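Shellac on a dining table, part two: dilution, drying and the white ring

July 4, 2018

The first part of this ended with the old varnish off the dining table and the top sanded to 240 grit. It sat like that for longer than planned, under a dust sheet in the back room at Avetthorpe, while I argued with myself over the finish. Oil is easy to apply and easy to patch. Polyurethane is hard, and miserable to remove, as the first part showed at some length. Shellac is soft, does not like alcohol and does not like heat. I chose shellac.

The main point in its favour is that each new coat dissolves slightly into the one beneath. A worn patch can be brought back without stripping the whole surface. With a polyurethane film the new coat grips the old one only by the scratches you put there, and the edge of the repair usually shows as a line when the light is low. I expect to be repairing this table every couple of years, so I would like the repairs to be dull and short.

Mixing

I bought dewaxed flakes from Soltulberg in the garnet grade. Blonde flakes would have left the colour nearer to bare wood, but the apron and legs had kept their old stain and the top needed to meet them. Garnet is a dark red-brown in the bag and goes on a good deal lighter than it looks.

Strength is normally quoted as a "pound cut", meaning pounds of flake to a US gallon of alcohol. I find this useless in a kitchen with metric scales. One pound cut comes to 120 grams of flake per litre of spirit, near enough, and everything scales from there. For the sealing coats I wanted something thin, so I used 70 grams to the litre, a little over half a pound cut. For the body coats I doubled it.

I weigh the spirit as well as the flakes. A litre of mine came out at 788 grams, and once that figure is known there is no need to dirty a measuring jug. Put the jar on the scales, zero it, pour. Anybody repeating this should weigh their own, as the figure moves with temperature and with how much water the spirit has taken up from the air.

That last matter is more important than the strength. Alcohol that has stood half open in a shed for a winter will have picked up enough water to make the film cloudy. Buy small tins, close them, and use the remains for cleaning brushes. The same goes for mixed shellac, which ages in the jar. After several months it no longer dries hard and can stay faintly tacky for good. Write the date on the lid. A drop on a piece of glass, left overnight, should resist a fingernail. If it takes a dent, throw the batch away.

The flakes need stirring often in the first hour or they settle into a lump at the bottom. I left mine overnight and strained it through a paper paint filter in the morning. There was grit in the filter, so I shall go on doing that.

Colour

The trouble with matching a red-brown is that it changes with the angle of view and with the lamp. Under the warm bulb in the back room the top and the apron agreed perfectly after three coats. By the window next morning the top was plainly yellower. I moved the sample boards to the window and did all later comparisons there, at the same time of day.

I corrected it with a spirit-soluble dye called Giáp, sold as a powder in small glass tubes. The amount required is tiny. I dissolved a quarter of a teaspoon in a cup of spirit to make a stock solution, then added the stock to the shellac by the teaspoon, brushing a stripe on a board each time and labelling it. The fifth stripe was right. Dye put directly on the wood goes deeper but tends to go blotchy on end grain. Dye carried in the film stays even if the coats are even, and can be washed off with plain spirit if it is a mistake.

A glossy red-brown top also shows more than a pale matt one: dust, finger marks, the reflection of whatever is next to it. This is worth knowing before choosing the colour. On a satin surface a fair amount of poor brushing will pass.

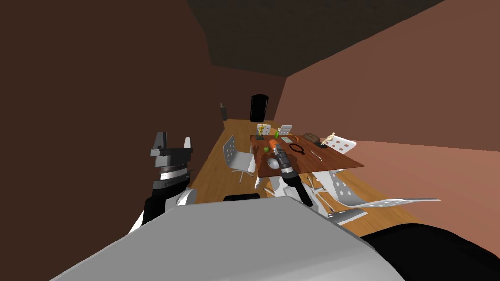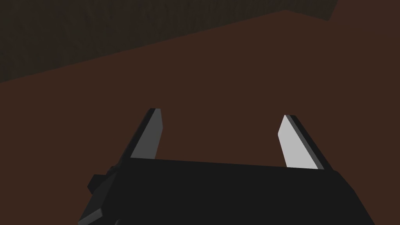

Hường Cù wrote after the first part to ask whether any of this survives a family dinner, having had a shellacked sideboard ruined by one wet vase. Her view is that shellac belongs on things that are looked at, and that a table people eat from should have a film that can be wiped with a wet cloth and forgotten. She also asked what I do about the white ring, assuming that I would get one.

I did get one, on a test board, on purpose. The argument about wet vases is fair but it mixes up two kinds of damage, and they behave differently.

Water standing on shellac for a short time does very little. Left for hours, it works into the film and turns it milky. This is called blushing. The same effect appears when shellac is brushed on in damp air, where moisture is caught in the film as the alcohol evaporates. In both cases the cloudiness is in the finish and the wood is untouched.

Alcohol is a different matter. It dissolves the film, so a spilt glass of spirits leaves a soft area that prints with anything set down on it. Wine is weaker and slower but should not be left. Heat does its own damage: a hot dish softens the shellac and can leave a mark in the shape of the base, with or without moisture in it.

For the test I used four boards from the same plank, finished along with the table and left for 45 days in the same room. Each had a wet glass stood on it. The first glass came off after ten minutes and left nothing. The second came off after an hour and left a faint outline that faded by the evening. The third stayed overnight and left a clear white ring. The fourth also stayed overnight, on a board coated with wax over the shellac, and the ring was fainter but definitely present. I would not put more weight on four boards than they will bear.

Removing the ring

Begin with doing nothing. Leave the mark uncovered in a dry room for a day or two. Much of the moisture may leave without help.

If it remains, dampen a pad with spirit and wring it until it feels nearly dry. Pass it over the ring in one direction, lifting off at the end of each stroke, without stopping on the surface. The spirit opens the film just enough to let the moisture out. Two or three passes, then wait ten minutes and look again. A wet pad, or one that stops halfway, will stick and pull a piece of the finish away with it. I have done this, on the third board as it happens, and it took longer to put right than the ring would have.

If the pad does not clear it, rub the area with very fine wire wool and a little wax, along the grain, and accept a drop in the shine. The whole top can then be brought down to match.

Drying

Between coats I leave two hours, more if the room is damp. The film can be touched in minutes, which encourages people to rush, and coats put on too quickly trap spirit underneath. The surface then sinks into the grain over the following weeks. After the last body coat I left the top for 7 days before rubbing it down at all. A light pass with 400 grit then levelled the brush marks without clogging the paper. If the paper clogs, the film is still too soft and the only cure is to stop.

I keep a cheap humidity meter on the windowsill for this job. Below 60 per cent I work as normal. Above that I leave the jar closed. Adding retarders to the mix is possible and I know people who do so in wet weather, but it introduces one more thing to get wrong.

In use

The table is back in the dining room with cork mats on it. Hot dishes go on a trivet. Spills are wiped when they are noticed, and cleaning is done with a barely damp cloth, with no sprays, as many of them contain alcohol. Ammonia cleaners are worse and will strip shellac quite efficiently.

Would I recommend it for a house with small children? No, and Hường is right to that extent. For such a table I would use dewaxed shellac as the sealer and put a tougher varnish over it, which keeps most of the colour and loses the easy repair. The flakes must be dewaxed in that case or the varnish may not stick.

I have enough garnet left for the two carver chairs. Their joints need regluing before any finishing is done, and the old glue has first to be softened and scraped out, so that will not be written up before September. If anyone has a tidy way of clamping a curved back rail without cutting special blocks, please leave it in the comments.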